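Cokau Toy Library
Minutes of the storage and packing meeting
Held in the Punberg Room, Wednesday, 4 pm

1. Minutes of the previous meeting
Accepted with one correction: the shelving quoted by Bustus is 300 mm deep, not 350.

2. Shelving
The Bustus units fit the back wall under the power outlets. Two units to be ordered in grey. The existing open rack stays until the new units are fixed to the studs. The Tamihana branch has asked for the rack and will collect it.

3. Catalogue labels
Paper labels are lifting at the corners after cleaning. Agreed to move to printed vinyl for all tubs. Label colour to follow the age group, as at Tamihana. Old item numbers to be retained so that the loan records still match. The label file is to be checked against the catalogue before printing.

4. Interlocking bricks, large size
4.1 Mixed bags to be withdrawn. Each set will be lent in a clear tub with a latching lid, so that contents can be checked at the counter without tipping them out.
4.2 Packing order: lid off and laid flat beside the tub, bricks in, contents compared with the set card, lid on, both latches closed. A brick left on the table means the set is not ready for loan.
4.3 Sets may mix colours. Sorting by colour was discussed and dropped as too slow at returns.
4.4 Tubs with a cracked rim or a loose latch go to the repair shelf, with the set held back from loan.

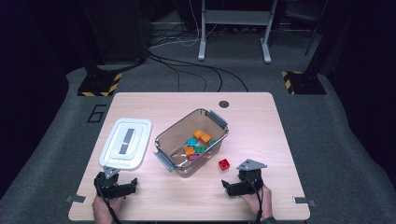

5. Cleaning
Bricks to be washed in mesh bags and air dried on racks before packing. Tubs to be wiped inside and out. Cleaning log to move from the sink to the packing table.

6. Actions
Order shelving: before the end of September.
Print a trial sheet of vinyl labels: next meeting.
Rewrite the set cards for the large bricks: next meeting.

Meeting closed 5:10 pm.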